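The Petition That Moved a Town Hall

7 Oct 2023

Marites Sarmiento keeps the signed sheets in a suitcase under her desk. They are copies, as the originals went to the council in Teltstead in the spring, but she likes to have them near. There are a little over 3,000 names on them, most written in biro and a good many in the same blue ink, from a box of pens that a stationer in Durkport gave her when he was closing down.

Durkport had its own council offices until the two districts were joined. After that the counter on Rankin Street opened three days a week, then one, and last winter a notice went up saying that it would close for good. Anyone who wanted to query a housing decision or speak to a planning officer would have to go to Teltstead, 20 miles inland, or use the website.

Sarmiento is the independent councillor for Rankin ward. She was elected on bus shelters and a flooded underpass and says she had no great interest in buildings. What annoyed her was how the decision had been taken. The closure was listed in the budget papers as a saving on "customer access" and went through with the rest of the budget, without a separate vote. Two of the councillors who voted for it told her afterwards that they had not known it was there.

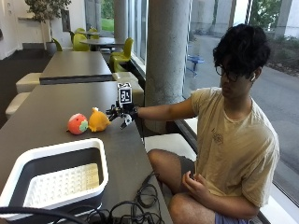 A young man reaches across a long grey table.

The council's own rules gave her a way back in. Any petition with 3,000 signatures from registered electors must be debated by the full council, with the petitioner given time to speak. The rule had been in the constitution since the merger and had never been used. Officers at Teltstead had to look up what it meant by "registered", and whether a signature counted if the address was missing a postcode. It did, in the end, though the argument took most of December.

By then the sheets were in the chip shop, both surgeries and the library van. Turnout in Rankin at the last local election was poor even by the standards of the district, and Sarmiento expected to struggle. She thinks people signed because it was a small thing and easy to understand. Some of them also wanted to complain about parking, and wrote so in the margins.

The debate itself was short. The leader's group argued that footfall at Rankin Street had been dropping for years, and their figures were correct. Sarmiento's reply was that footfall drops when a door is locked. She had asked for opening hours to be printed next to the visitor numbers, and once they were side by side on the same page several members of the leader's own group stopped defending the closure. The motion to reverse it was carried without a recorded vote.
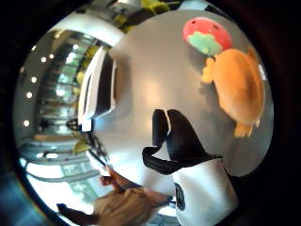 It would be easy to stop there, and the local paper did. What followed was slower. The lease on Rankin Street was held by Sernari, a property company that had already begun talks with another tenant, and it was under no duty to renew. For several weeks the council had a resolution to keep an office open and no office to keep.

Manee Rattanakul was brought in to sort it out. She is the council's head of property, and had written the first paper recommending closure. She is quite open about that. "I was asked where money could be saved and I gave an answer," she told me. "Then I was asked a different question." Her second paper proposed taking the ground floor of the old customs building by the harbour, which the council owned already and had been using to store election equipment.

The polling booths have gone to Teltstead. The counter in the customs building will open on the same days that Rankin Street once did, with a planning officer there in the mornings. The heating is poor and the lift is out of use, so meetings with anyone who can't manage stairs are held in what was the parcel room.

Neither woman describes it as a victory. Rattanakul points out that the saving has still to be found and that it will probably come out of grounds maintenance – grass cutting, mainly, and the planters on the seafront. Sarmiento has been told the same. She voted for the revised budget and has already had letters about the planters.

There is also a proposal to raise the number of signatures needed to trigger a debate. It is due before the full council in December, and this time it is listed as an item of its own.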